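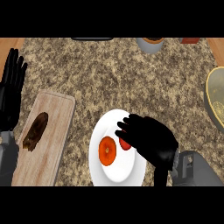
According to Moreira, who wrote in after the last release, the trainer would not start a grasp run until both hands had been assigned, and the old guide left that step out. It is now step 3 below.

Cluvitz Kitchen Trainer – Set-Up Guide
Section 4: Running your first grasp task
Updated June | By the Ustarent documentation team

This site uses cookies to remember your settings. Accept | Manage

Before you begin, install the trainer and the Sodwood counter pack. The pack holds 1,073 props and takes about 90 seconds to load.

1. Open the Tasks menu and choose Counter, Two Arms.
2. Pick a layout and press Load.
3. Assign each hand a role – Work or Hold Clear.
4. Set the approach speed to 2 for a first run.
5. Press Start. Press the space bar at any time to pause.

Note: Props may be only partly in view. They still count as obstacles.

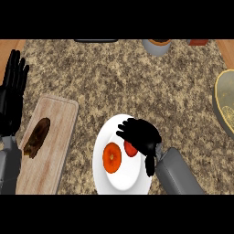
The approach check compares the pose of the working hand with the target you chose. Pause the run before the fingers close and look at the hand from the counter view. For a target on the plate, such as the red tomato piece, the right hand should be palm down with its fingers curled over the food. The left hand, set to Hold Clear, should stay up by the left border, open and away from the cutting board. If either pose looks wrong, press Reset and go back to step 3.

Caution: Do not change the layout while a run is paused. The unsaved run will be lost.

6. Press Resume to finish the grasp.
7. Choose Save Run and enter a name.

Saved runs appear under History. To export one, see Section 5.

Get release notes by email. Subscribe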